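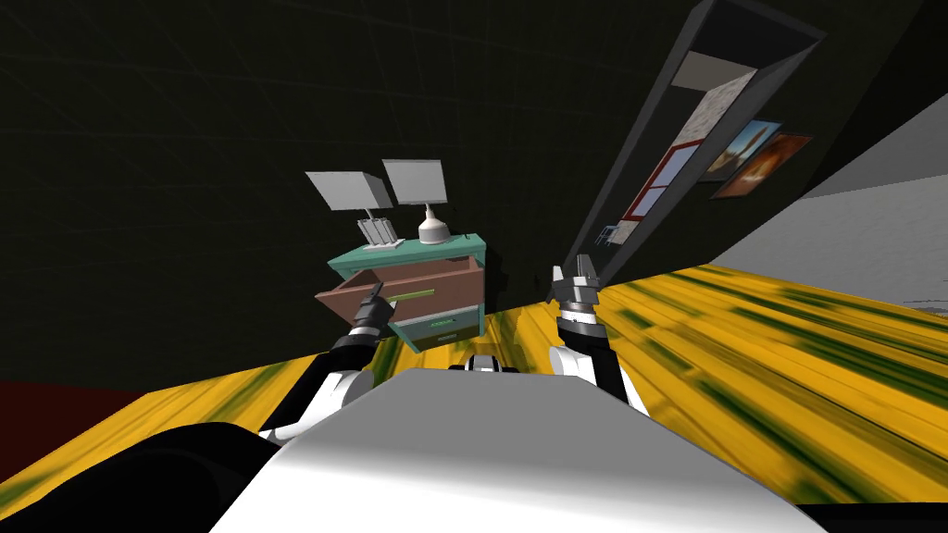

The Dark Wall Comes Back to the Bedroom

For many years the people of Daltport painted everything white. Now the decorator Siwan Cadwaladr gets a different request – one wall in a very dark color, and a floor that is not shy.

"Clients are afraid the room will become small," she tells me. "Then they sleep one week with it and they stop to worry."
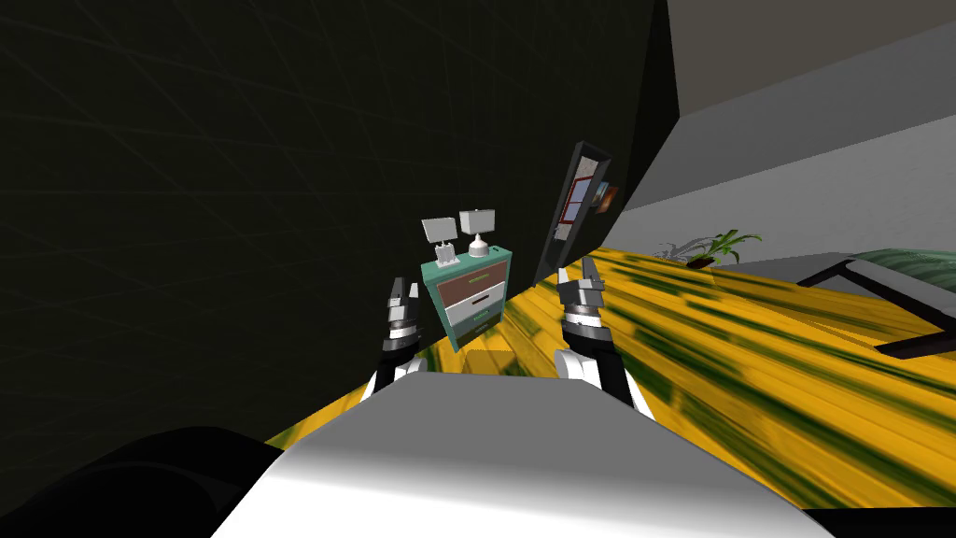

Reading time: 2 min

Cadwaladr learned the method in Eskola, where Pentti Heinonen has mixed paint for 20 years. He advises to paint a large test board first and to look at it in the evening, with the lamps on. Two coats are enough for most walls, but he waits 12 hours between them.

A yellow floor next to a dark wall gives warmth also in winter. For furniture, she prefers one piece in a clear color, for instance teal, and keeps the rest pale.

The cost in her last project, a bedroom in Lokby, was almost 500 dollars. The owners have asked her to return in May for the hallway.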